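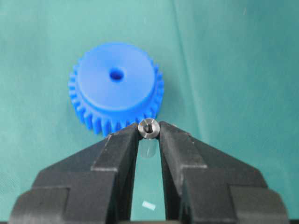
Workshop Notes, No. 856

Small parts on cloth. Been meaning to write this one up since April, when I lost a pin down the back of the bench and spent the whole evening on my knees with a flashlight. Never found it. So, tips for gears and pins and little plastic things in general, in no special order.

Lay a cloth first. Before you open anything. Bare bench is slick and round parts roll, a short metal pin will be off the edge before you get your hand down. On cloth it stops more or less where you drop it. Plain color, no pattern. Green or teal is great under blue plastic and under anything silver. White shows parts ok but it shows every greasy thumbprint too and you'll be washing it all the time.

Old tablecloth, old curtain, whatever. Smooth weave. NOT terry towel, the loops catch on gear teeth and you get fuzz in the bore. Iron it if you can be bothered. A soft crease is fine, a sharp one will tip a small part over or hide it. I keep mine rolled on a cardboard tube instead of folded and that cured most of it.

Clear the cloth. One job, only the parts for that job. Tools to the side, coffee somewhere else completly. I know.

Plastic gears:

Wash in warm water, drop of dish soap, old toothbrush. Brush along the tooth, out from the hub, so the gunk leaves instead of packing down in the root. Rinse, shake, air dry on the cloth. No hair dryer, thin plastic can warp.

No acetone. No brake cleaner. I did this once to a gear out of a Bilton label printer and the teeth went tacky. Had to buy the whole drive kit, two weeks wait.

Check the teeth by turning the gear slowly under a lamp set low and off to one side. Low light puts a shadow next to every tooth and a chipped one jumps out. Overhead light flattens it all. Then run a fingernail around, you'll feel a nick you can't see.

Flat face up or flat face down? Pick one and stick with it. I lay them the way they came off the shaft, outside face up, so I don't have to think later. If you've got a hub on one side only this matters a lot, put it back the wrong way round and the next gear over won't mesh right.

Pins and shafts:

Next to the gear they belong to, always. Not in a heap. If the pin has a flat or a groove on one end, point that end at the front of the bench.

Dry fit before you push. Should start by hand with a small wiggle. If it won't start, look in the hole, nine times out of ten it's old grease or a curl of plastic. Wooden toothpick gets it out without scratching. Don't reach for the hammer!
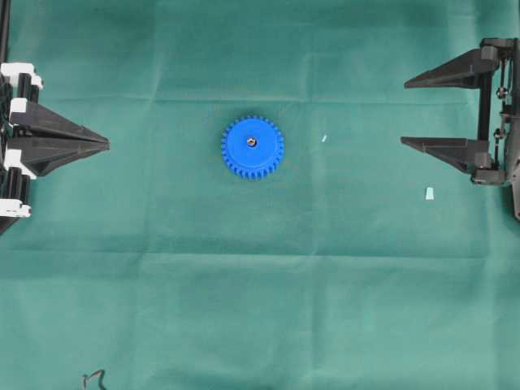

Getting it in straight is the other thing. Gear flat on something solid, pin upright, press with your thumb and then look at it from the side AND from the front. Straight from one side means nothing. If it leans take it out and start over, don't bend it upright while it's in there, that ovals the hole.

Too loose? Strip of plumbers tape, one wrap, as a stopgap. Don't glue unless you're sure you will never want it apart.

Grease. Tiny bit. Match-head size for a gear you can cover with a couple of fingers. Use the kind marked safe for plastic, the Villden tub is what I have but the store brand did fine too. Put it on the teeth and not the face, spin a few turns by hand, wipe off what squeezes out.

Mei Pettigrew wrote in to say she uses a 5 cup muffin tray for the parts waiting their turn, works left to right, and only ever has one cup's worth out on the cloth. Stealing that.

When you're done, lift the cloth by the four corners and tip it into a tray before you shake it outside. You will hear the washer you forgot.

More next time on drawer runners, if I get the Skaltville cabinet apart

Filed under: Workbench, Small Repairs, Cleaning & Care

Contact the editor | © Workshop Notes, all rights reserved | Back to top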